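Search this site
Enter keywords
Go

Gripper and Wrist Camera Trials: Frequently Asked Questions

The Stomside Manipulation Laboratory offers supervised trials of end effectors, arms, wrist cameras and controllers to organisations considering a purchase or preparing a research program. The answers on this page apply to the current trial program. Conditions specific to an individual booking are set out in the trial agreement and take precedence over this page.

GENERAL

Who may apply for a trial?

Applications are accepted from universities, TAFE institutes, registered companies and public agencies. Private individuals are not eligible at present. An applicant must nominate one person with authority to sign the trial agreement and one person who will attend the bench. The two roles may be held by the same person.

Which equipment is available?

The laboratory maintains two identical benches, each fitted with a Brirkis six-axis arm. The following may be mounted on either bench:

Karagiannis parallel gripper with serrated fingers
Karagiannis parallel gripper with smooth silicone-faced fingers
Kenel three-finger adaptive gripper
Kenel wrist camera, narrow or wide lens
Brirkis standard controller or Brirkis low-latency controller

Suction tools are not offered. Applicants wishing to assess suction for packaged goods are advised to contact the manufacturer of the tool directly.

May applicants bring their own gripper?

Yes, provided that it mates with the standard Brirkis flange or is supplied with a suitable adaptor plate. The combined mass of the gripper, adaptor, camera and test object must not exceed the arm's rated payload. Drawings are to be lodged with the application. The laboratory does not manufacture adaptor plates on behalf of applicants.

How long does a trial run?

A standard trial occupies one bench for two consecutive working days. The first morning is given over to mounting, calibration and the safety induction, and applicants should not plan to record results before midday. Extended trials may be arranged where both benches are not already committed.

Is the laboratory open on weekends?

Benches may be booked on a Saturday by holders of an extended trial agreement only. No induction is conducted on that day, and the attending person must already have completed one.

COMPARING GRIPPERS

What is the standard comparison?

Each gripper is put through the same set of tasks with the same objects, start positions and controller settings. The standard set comprises 300 grasp attempts for each gripper, divided between rigid, compliant and layered objects. A shortened set is available for applicants who require an indication only, but results from the shortened set are not included in the laboratory's comparison tables.

What is meant by a layered object?

A layered object is one whose parts are stacked and not fastened together, so that a grasp may hold one part and leave or displace another. Folded cloths, stacked paper and filled bread rolls fall into this category. Layered objects are reported separately from other compliant objects, as a gripper that performs well on a sponge or a soft toy may perform poorly on a stack.

How is a successful grasp defined?

A grasp is recorded as successful when the object is lifted clear of its support, held for the dwell period and placed within the marked tolerance. For layered objects there is a further requirement that the order and alignment of the layers be preserved within the limits given in the scoring sheet. Contact alone is not scored. An attempt in which the fingers touch the object and the operator elects to withdraw is recorded as abandoned, and the abandoned count is reported beside the success rate.

Do serrated fingers damage soft objects?

They can. The serrated Karagiannis fingers hold well on cardboard and textured plastics at low force, but they may mark or tear a soft surface if force is not reduced. The laboratory recommends beginning at the lowest force setting for every compliant object and increasing it in single steps. Applicants whose principal interest is in delicate goods should request the smooth fingers as well, and should allow an additional half-hour for the changeover.

Why do the results distinguish side approach from top approach?

The choice of approach affects the result more than many applicants expect. On a low object resting on a plate or tray, a finger approaching from the side must clear the rim before it reaches the object, and the available opening may be reduced. A top approach avoids the rim but can compress a domed object. Both approaches are therefore recorded in the kitchen set, and an applicant may ask for either to be omitted.

May grip force be compared directly between manufacturers?

Not from the displayed settings. The Karagiannis and Kenel grippers use different scales, and a given figure on one has no equivalent on the other. The laboratory records force with a separate load cell before each trial and supplies the resulting conversion sheet with the report.

WRIST CAMERAS

Which lens should be selected?

The wide lens is recommended for tasks in which the arm must move between an appliance and a work surface, and the narrow lens for close alignment. The wide lens keeps both fingertips and a useful extent of bench in view. Its principal disadvantage is distortion towards the edges, for which a correction file is supplied.

Why does the wrist view sometimes fail to show the whole object?

At close range an object may extend beyond the field of view, and the fingers themselves will conceal part of it. This is most evident in the kitchen set, where plates are larger than the finger opening.

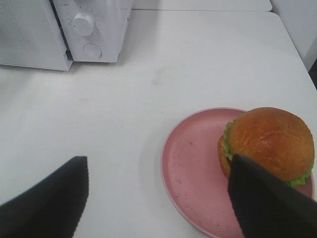
Wrist camera view, kitchen set: right finger in contact with the burger, left finger over the bench.

Where concealment by the fingers is likely to affect a result, applicants are encouraged to request the fixed overhead camera in addition to the wrist camera. The two recordings are synchronised by the controller and supplied together.

Does a pale bench affect camera performance?

It may affect exposure. White surfaces can cause automatic exposure to darken black fingers to the point at which the tooth profile is difficult to distinguish. The laboratory's practice is to set exposure manually at the start of each session and to leave it unchanged until the session is complete. Applicants who intend to work on dark surfaces may bring their own bench mat.

CONTROLLERS AND DATA

What is the difference between the two controllers?

The standard controller is adequate for scripted motion and for most operator-driven work. The low-latency controller is intended for applicants testing learned policies or force-based contact. An applicant who is uncertain should book the standard controller. A change of controller during a trial requires recalibration and will use a portion of the booked time.

What does the applicant receive at the end of a trial?

The applicant receives the joint, gripper and camera recordings, the scoring sheets, the force conversion sheet and a written summary. Storage of 400 gigabytes is allocated to each trial. Recordings are held by the laboratory until the applicant has confirmed receipt and are then deleted, unless the applicant has consented to their retention.

May results be published?

Yes. The laboratory asks that the finger type, approach, lens and controller be stated with any published figure, and that abandoned attempts not be left out of the total.

BOOKINGS AND CONDUCT

How far in advance should a booking be made?

Applications should be lodged no fewer than 9 working days before the proposed start. Bookings for April are normally in heavy demand, and applicants with fixed deadlines are advised to nominate an alternative month.

Are food items permitted on the benches?

Food is permitted as a test object where it has been declared in the application. It must not be eaten after use on the bench. Plates and surfaces are to be wiped down at the close of each session, and the finger serrations brushed out before the gripper is returned to its case.

What happens if equipment is damaged?

Wear to finger pads and teeth in the ordinary course of a trial is met by the laboratory. Damage arising from operation above the agreed payload or force limit is charged to the applicant at replacement cost. All collisions must be reported, including those that leave no visible mark.

Can a booking be cancelled?

A booking may be cancelled or moved without charge until the adaptor and gripper have been prepared for the bench. After that point a preparation fee applies, as set out in the trial agreement.

Related items
Applying for a Bench Trial
Scoring Sheet for Layered Objects
Karagiannis Finger Care and Cleaning
Kenel Wide Lens: Correction File and Notes
Brirkis Controller Changeover Procedure
Safety Induction for Visiting Operators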